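How long do you rest pancake batter?

My grandma's recipe card from Okevberg just says "let it stand" and I'd love to try it this weekend! Buttermilk, baking powder, one egg. Does it matter how long?

Nhàn Ngô

Yes, let it stand! I give mine 10 minutes on the counter while the griddle heats, and they come out so much taller — my kids noticed right away. Stir it as little as you can and leave the lumps alone. 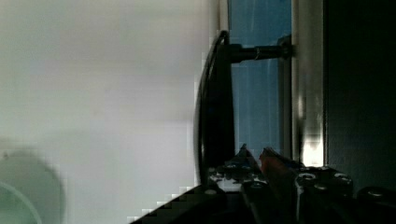 If you have time for a second batch, try 14 minutes with that one and compare. I love this kind of testing, and you get to eat all of it!

Yevdokiia Hnatiuk

I go 30 for crepes, but that's a different batter with no baking powder. Good luck with Grandma's card!

jeddale112

just use the box mix, it's great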